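Soltden, January

**Petek opens a paper goods and packaging workshop in Soltden**

Hudby, the maker of party tableware and gift boxes, is pleased to announce that its new workshop, Petek, is now open to small shops and families in Soltden. The workshop offers 14 printed patterns for plates, discs and folded boxes, and orders can start from a single pack.

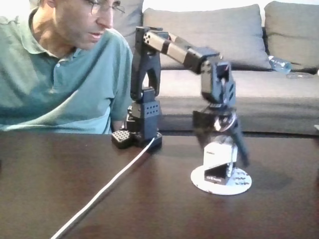

## What customers can order

All products are made of paper and are delivered flat or already folded, as the customer wishes. For children's parties there are patterns with animals and cartoon figures, and a plain white box can be added to every set. An order is normally ready in three days.
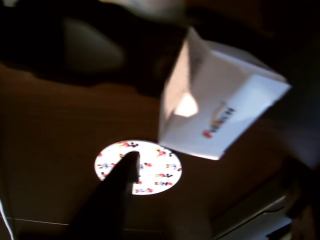 ## Cooperation with Gredalier

The paper comes from the Gredalier mill, with which Hudby has worked for 13 years. Both companies have agreed to keep the prices of the basic sets without change until the end of summer. Some 14 shops in the region have already asked for samples, and the first deliveries will leave in the coming weeks.

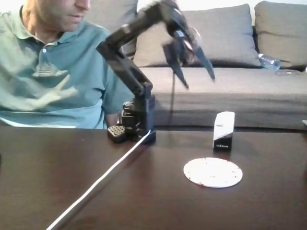

*At the table, in a teal-green polo shirt.*

Petek is open from 9 a.m. Samples and price lists can be requested at the front desk of the workshop.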